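Print this page | E-mail this page

Removing wax crayon from matt emulsion without leaving a shiny patch

Carmela Mazza
7/21/21
Bedroom wall, white matt emulsion (Maddocks, trade range), painted in March over new plaster with one mist coat and 2 top coats. There is a small red mark on it. On a test area in the cupboard I tried a damp melamine sponge and the paint went glossy where I rubbed. Is there a method that lifts pigment without burnishing the surface, or do I have to repaint the whole wall?

Ovidiu Pîrvu
Standard matt has a low binder content, so any abrasion polishes it. Work in this order:

1. Soften the wax with a hairdryer on low, 18 cm from the wall, and blot with plain kitchen paper. Do not wipe.
2. Mix 500 ml of lukewarm water with a few drops of washing-up liquid. Dab with a white cotton cloth, then dab with clean water.
3. If a stain remains, seal it with a thin coat of shellac primer. Water-based paint alone will let red bleed through.
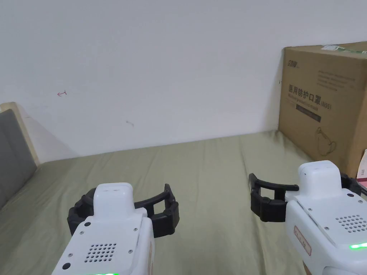 4. Touch up from the same tin with a small foam roller, feathering outwards. A brush leaves a different texture.

Seltness
just paint over it, took me ten minutes

Print | E-mail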